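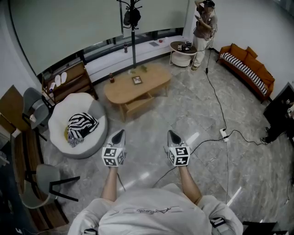 The front room in July, orange sofa and all.

Tidy-Along: the front room gets its turn

After weeks of closets and junk drawers we finally got to a room people sit in, and I had the best time! Kartini Rahman offered up her front room in Kotdale for this month's tidy-along, and I've been thinking about that oval coffee table ever since. Light wood, nice soft ends you can walk past without bruising a shin, and a shelf underneath. If you own a table with a lower shelf, please go and look at what's on yours right now. Mine had a seed catalog, a single glove and a jigsaw I gave up on in the spring.

The rule I'd like us all to try is this: the top of the table is for things you like looking at, and the shelf is for things you reach for. A little framed picture, a brown glass bottle, a plant cutting – lovely, they can stay. Remote controls, coasters and the book you're in the middle of go down below. Bills go out of the room altogether (I know, I know).

And can we talk about sofas with some nerve? Orange with a black-and-white striped seat! I've spent years telling readers to start with beige and work up from there, and I take it all back. With a gray marble-patterned floor and pale walls of blind behind it, a loud sofa does a lot of the decorating for you. You need far less stuff on the shelves when the seating is that cheerful.

Our Mangundap group met the same evening and did their own rooms at home, and seven of them wrote in afterward. Most had trouble with the same spot, the long ledge under the window. It's such a handy height! You come in with a cup in one hand and your notebook in the other, you put both down, and there they live. Try a quick sweep at 9 p.m., before you pull down the blind. Cups to the kitchen, notebook to the bag you'll carry in the morning, and a wipe with a damp cloth while the ledge is clear. Mine takes three minutes, including the grumbling.

Gatov readers asked whether a coat rack belongs in a living room at all. Yes, if that's where you come in. A tall one with curly black hooks looks good even half bare, so try to keep it that way: one bag per person, one hat per person, and the winter coats somewhere else until you need them. The lower hooks are perfect for small bags, or for small people who can't reach the top ones.

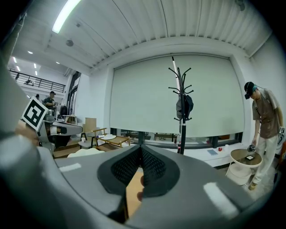
Next up: the hallway

We move on to hallways in the next issue, with shoes first and the key bowl after that. If yours is narrow, dark or full of umbrellas, I want to hear from you – the worse the better.

Murkeo, the little newsletter you're reading, now goes out to nearly 3000 homes, and I still read every reply myself. Send me your window ledge stories, your brave sofas, and whatever you found on that lower shelf. The glove is still looking for its partner.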